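Projektbericht: Ordnung im Eingangsbereich – Belegung eines niedrigen Schuhregals

Verfasser: Nimal Bhuiyan, Chathurika Begum
Modul: Wohnen und Raumnutzung, Projektarbeit

1. Ausgangslage

In kleinen Wohnungen ist der Eingangsbereich meist die am schlechtesten geplante Fläche. Schuhe werden dort abgestellt, wo sie ausgezogen werden, und die Laufbreite nimmt mit jedem Paar ab. Handelsübliche Regale lösen das Problem nur zum Teil. In der Vorbefragung im Wohnheim Plembridge gaben mehrere Bewohner an, ihr Regal zwar zu besitzen, die Schuhe aber davor abzustellen. Als Gründe wurden zu enge Fächer, fehlende feste Plätze und das Bücken genannt.

Die Arbeit untersucht, wie ein einfaches, niedriges Regal mit einem einzigen Zwischenboden belegt werden sollte, damit die Ordnung im Alltag bestehen bleibt. Schuhschränke mit Klappfächern wurden nicht betrachtet.

2. Anforderungen

Aus der Vorbefragung wurden folgende Anforderungen abgeleitet:

Jedes Paar hat einen festen Platz und steht mit beiden Schuhen nebeneinander.
Die Spitzen zeigen nach vorn.
Schuhe mit hohem Schaft dürfen nicht geknickt werden.
Der Boden muss sich wischen lassen, ohne dass das Regal verschoben wird.
Das Einräumen aller Paare dauert höchstens 2 Minuten.

Die letzte Anforderung ist willkürlich gesetzt. Sie wurde eingeführt, damit die Varianten vergleichbar bleiben.

3. Varianten

Variante A (Arbeitstitel Zanero) sortiert nach Nutzungshäufigkeit. Täglich getragene Schuhe stehen oben, seltener getragene darunter.

Variante B (Arbeitstitel Plestano) sortiert nach Schafthöhe. Flache Schuhe kommen unter den Zwischenboden, Modelle mit hohem Bündchen in das mittlere Fach oder auf die Deckplatte.

Variante B erwies sich in der Planung als weniger eindeutig als erwartet. Strickbündchen sind nachgiebig und lassen sich auch in ein niedriges Fach schieben, stehen danach aber schief. Sie wurden deshalb wie feste Schäfte behandelt. Außerdem war zu klären, ob die Fläche unter dem Zwischenboden als Fach zählt. Sie hat keine eigene Bodenplatte, die Schuhe stehen direkt auf dem Fußboden. Wir haben sie mitgezählt.

4. Durchführung

Beide Varianten wurden je 10 Mal eingeräumt, abwechselnd durch beide Verfasser. Gestartet wurde jeweils mit ungeordnet vor dem Regal liegenden Schuhen. Nach jedem Durchgang wurde notiert, ob ein Paar vertauscht, verdreht oder zu dicht an die Seitenwand gestellt worden war. Die Wege zwischen Tür und Regal blieben unberücksichtigt. Zusätzlich wurde die Belegung über 30 Tage im Alltag weitergeführt und abends gegen 20 Uhr kontrolliert.

5. Ergebnisse

Beide Varianten hielten die Zeitvorgabe ein. Bei Variante A kam es häufiger zu Vertauschungen, weil sich die Nutzungshäufigkeit mit dem Wetter ändert und die Zuordnung dann nicht mehr stimmt. Variante B blieb stabiler. Der häufigste Fehler war hier ein leicht verdrehter Einzelschuh im mittleren Fach – für die Ordnung unerheblich, für den Platzbedarf nicht.

Abb. 1: Regal in dunkler Holzoptik mit Deckplatte, Zwischenboden und offenem Bodenbereich. Weißes Paar oben, hohe Strickbündchen rechts im mittleren Fach, rote und schwarze Sneaker unten.
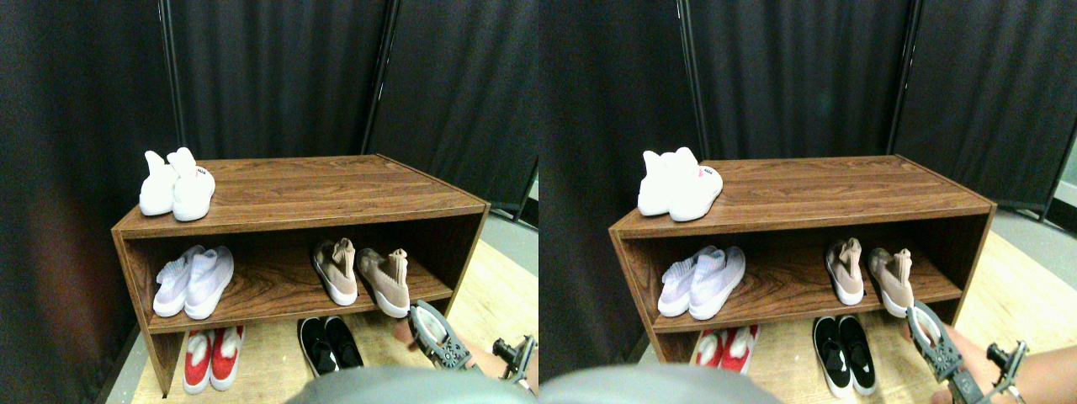 Thambiah wandte in der Zwischenpräsentation ein, die Deckplatte solle überhaupt nicht mit Schuhen belegt werden. Sie sei die einzige Fläche in Griffhöhe und werde für Schlüssel und Post gebraucht, außerdem falle Schmutz dort stärker auf als unten. Wer den Platz trotzdem nutze, müsse eine abwischbare Matte unterlegen.

Der Einwand ist berechtigt. Ohne die Deckplatte sinkt jedoch die Kapazität, und die verbleibenden Paare müssten enger stehen. Im Alltagstest wurde die Matte in der zweiten Hälfte ergänzt. Die Reinigung der Deckplatte ging danach schneller, die Matte verrutschte allerdings beim Herausnehmen der Schuhe.

6. Offene Punkte

Nicht untersucht wurden Stiefel und nasse Schuhe. Für beide ist der offene Bodenbereich naheliegend, sofern eine Abtropfschale hineinpasst. Die lichte Höhe unter dem Zwischenboden wäre vorher zu messen. Ebenfalls offen ist, wie sich die Belegung bei mehreren Nutzern mit unterschiedlichen Schuhgrößen verhält. Die Kontrollbögen liegen dem Bericht als Anhang A bei.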